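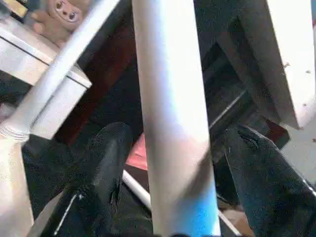 Giston's new wrist camera has been on our bench arm since November, and I've been asked to say whether we should buy more of them. My short answer is not yet. The brochure talks a lot about how well the camera sees into the grasp. What it sees most of the time is its own two fingers, which are black and soft-edged and take up both lower corners. With a white tube standing between them, you lose a good part of the middle as well. The lower end of that tube comes out blue, though the tube is white, and everything near the fingers goes soft once the arm is moving. The shelving behind is close to black. A small plush bear or something like it, sitting up on the white surface in the far corner, has a perfectly readable face, so the lens can manage detail when it wants to. It just doesn't manage it where the gripping happens.

Tiruwork Habte ran the comparison against the old Prerkura unit, same arm, same fingers, same lamp. She did 200 grasps with each camera on plain white tubing. The Giston missed 4 more than the Prerkura did. I wouldn't hang anybody for a gap that small, and she wouldn't either, but remember that the Giston costs $1319 and we paid $658 for the Prerkura. For twice the money I'd like to see it win something.

Gadisa Jemal disagrees with me and asked for space to say so. His view is that our lighting is to blame for the colour, and that the blue cast would go if we locked the white balance and moved the lamp off to one side. He may be right. The settings page does have a lock. It also forgets the lock every time the controller restarts, and the Wan controller restarts more than any of us would like. I've written to Giston twice. The first reply thanked me for my interest. The second sent me the brochure.

One thing I will give it -- the cable exit is much better. The Prerkura's plug sticks straight out and has to be taped down, and the tape lets go when the wrist rolls past halfway. The Giston's runs flat along the arm and hasn't snagged yet.

The Stinadlow fingers are next. They're paler than the ones we have now, which might help the exposure or might make white parts harder to pick out. Tiruwork has her money on harder. Until those runs are finished, please leave the Giston mounted where it is and don't touch the focus ring. If you need the arm in the meantime, book it through Gadisa.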